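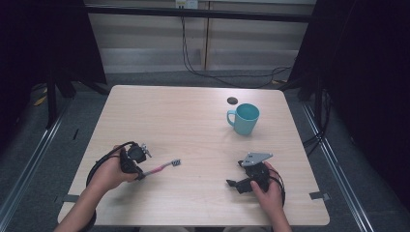 Toothbrush in the left gripper, mug on the table: the Ala hand-held pair in use.

About Tendberg

We make hand-held grippers for people who want to teach robots everyday jobs. You hold one in each hand, do the task the way you'd do it at home, and the movements are recorded so that a robot arm can learn from them later. We think it's a lovely way to work, and we still enjoy picking the things up!

Tendberg was started by Thaddeus Montoya, who had spent years repairing lab equipment and wanted a teaching tool that a newcomer could use before lunch on their first day. The first pair, called Milter, was heavy and rather loud. It did the job, though, and 3 pairs are still out on loan to colleges. Ala came next - lighter, with a jaw that copes much better with thin handles - and it's the one most people ask us for now.

What we offer

The Ala kit comes as a left and a right gripper with cables, spare finger pads and a printed guide. You can buy it outright or hire it by the month. Charging is done at the bench, so plan for a socket nearby.

If you'd sooner not record anything yourself, there's our Didenko service. Send us a list of tasks and we'll do them here at our own tables, usually 300 runs of each, and check every one before it goes back to you. Small household things are our favourites (toothbrushes, mugs, cutlery, socks), and we've built up a cupboard of about 40 objects to pick from. You're welcome to post us your own as well.

Visiting

We like having people round. A visit takes a morning, you'll get a proper go with both grippers, and most visitors are surprised by how hard it is to pass something from one hand to the other. Bring an awkward object if you have one! We close for the second half of December.

Page last updated Aug 7, 2025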